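Unit 3: Tables, seating and talk in shared rooms

Reading: Gerlach, chapter on small groups. The Zollo reading is optional.

The shape of a table changes who speaks to whom. At a long rectangular table most remarks go to the people opposite, and the person at the short end tends to be treated as chair whether or not they were given the job. At a round table there is no end seat. Remarks still go across more often than sideways, so a quiet member placed next to a talkative one may say very little.

Size matters as well. Once a round table gets too wide, people stop talking across it and split into pairs.
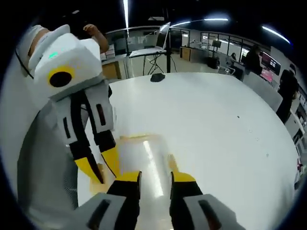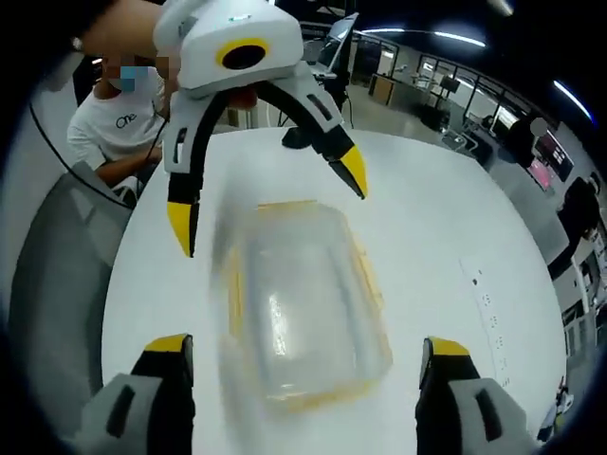
The Brurkik study is the main case for this unit. Lutz Gerlach recorded 129 meetings in two rooms, one with a round table and one with a rectangular one. Turns were more evenly shared in the round room, but meetings there ran longer. Eskil Lundgren's objection is that the groups chose their own room, so the more relaxed groups may have picked the round table to begin with. Keep both points in mind for the essay.

Terms to know: head position, facing effect, side talk, turn share.

For Thursday: draw a plan of a room you use often, mark where people usually sit, and write up to 500 words on who talks most. Bring it on paper. We move on to queues and waiting rooms in Unit 4.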